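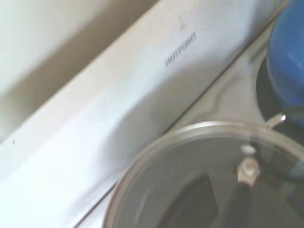

Home | News | Household | Tools | Archive | Contact

Appliance Care
3 min read

Routine cleaning of white appliance panels and clear lids

Most of the questions sent to the newsletter in November concerned the outside of appliances. Glossy white panels show dust and fingerprints under direct light, and the seams beside them hold residue that a flat cloth passes over. The procedure below was written by Shuzhen Fang and checked by Areeba Soomro on a Hotpoint appliance with a white panel and a round transparent lid.

Switch off and unplug the appliance. Allow it to cool if it has been running.

Wipe the panel along its length with a damp microfiber cloth, using light pressure over printed lettering. Plain water is sufficient for dust. For grease, add 6 ml of dish soap to a liter of warm water and wring the cloth well. Do not spray liquid onto the panel; it will run into the seam.

Clean the seam with a soft, dry brush. Work in one direction and collect the debris with a second cloth. Molded ridges and corners in the recessed surface can be done with a cotton swab dampened in the same solution. Metal picks and scouring pads will mark the finish.

Clear lids scratch easily. Rinse the cloth before starting on one, then wipe from the center to the rim. Dry the rim separately. Latches and hinge fittings should be brushed dry and left without oil unless the manual calls for it.

Leave the lid open for 12 minutes before closing it. An interval of eight weeks between full cleanings was adequate in a kitchen with daily use; panels near a cooktop needed it more often.

The Brilell brush set used for the seams is listed in the parts index under item 2343. The Drivetti cloths mentioned last month remain suitable for panels but shed lint on clear lids.

Corrections to the procedure should go to Areeba Soomro.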